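Karaki Home Store, Bomumthorpe
Progress report to the Demow Fund, second half of the grant year

Hello again! I promised you a shorter report than last time and I've already thrown away one draft for being too long, so let's see how this goes. The form asks for what we've done, what we've spent, what got in the way and what's next, and I'll try to stick to that order (mostly).

What we've done

When I last wrote, the back room was still half a storage closet and half a place where donated kitchen things went to be forgotten. We'd take in a box of pans, put it on top of another box of pans, and then buy more pans because we couldn't get at the ones we had. I'm a little embarrassed to put that in writing, but you did ask for an accurate picture of where we started.

So the main job since then has been sorting. Everything that came through the door was opened, wiped down, checked and put in one of the new bays. As of the end of November we had 1,828 items on the inventory, and of those 1,253 had gone out again to people setting up a new apartment or a house after a move. That's plates, mugs, bedding, lamps, cutting boards, small tables, all of it counted the same way, one thing at a time. A set of four forks counts as one. We argued over that for most of a morning and I'd like never to discuss forks again.

The home packs have changed a lot too. In the spring each family got the same big carton, and we kept hearing that half of it wasn't needed. A couple with three kids can't do much with two bowls, and a man on his own really doesn't want a roasting dish the size of a suitcase. Now there's a basic pack with the kitchen and bathroom things almost everybody wants, and people pick the rest off the shelves themselves. It takes longer per visit, maybe forty minutes where it used to be ten, but people leave with things they chose and we've seen far less come back.

Packing happens in the afternoons, usually from one to four. We wrap glass first and put it to one side, then heavy things go in the bottom of the box, towels down the sides, glass on top. I wrote the list on the wall in marker in August and it has been crossed out and rewritten so many times that I've finally typed it up. 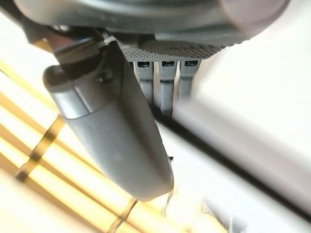
The other big change is that we open for drop-offs on fewer mornings. I worried we'd lose donors over it, and for a few weeks the numbers did dip, but they came back by October and the stuff arriving is in better shape. People call first now, so we can tell them kindly that we have enough mugs. We will always have enough mugs. What we never have is can openers, decent pillows and shower curtains, and I now say so in every phone call.

What we've spent

The shelving from Hilatier came to $1,313 delivered, which was a bit under the quote because we put it together ourselves. I'd budgeted two days for that and it took four, partly my fault for building the first bay upside down. We also spent $584 on boxes, tape, labels and packing paper. That line is over what I'd planned. Box prices went up in the summer and I didn't shop around soon enough. I've moved the savings from the shelving across to cover it, and the full sheet with receipts is coming to you separately.

The money you set aside for the label printer hasn't been touched. We've been getting by with handwritten labels and they work fine as long as I'm not the one writing them. If you're happy with it, I'd like to use that line for new pillows, since we won't pass on used ones. Could you let me know before the end of January?

What got in the way

Furniture, mainly. We said in the application that we'd handle small furniture only, and then in September we said yes to two wardrobes and a dining table, and they sat in the hallway for five weeks. Everybody who came in had to turn sideways. They've all found homes now, but I've gone back to the rule we wrote down: if one person can't carry it, we can't take it.

Damp was the other one. The outside wall of the back room sweats when the weather turns, and we lost a stack of blankets to mildew before I caught it. The blankets now live on the inside wall, up off the floor, and the bay by the outside wall holds pots and metal things only. The landlord has looked at it and says he'll seal it in the spring. I'll believe it when I smell the paint.

And the inventory sheet got out of step in July, when two of us were keeping separate copies without knowing. I did a full recount over a weekend and the figures above come from that recount forward, so please use these over the ones in my summer note.

What's next

December is always busy and then January goes quiet, so January is when I want to redo the kitchen bays. They're sorted by type at the moment (pans with pans and so on) and I'd like to try sorting by household size, with everything for a one-person kitchen in one place. I'll run it for a month on two bays before moving anything else.

We're also starting a short follow-up call, three weeks after each pack goes out, to ask what got used and what didn't. I've made a handful of these already and the answers have been so useful! One person asked if we could please include a potato peeler. We can, and starting this month we do.

Come by if you're ever in Bomumthorpe. Mornings are calmer, and I can show you the new bays, including the one I had to build twice.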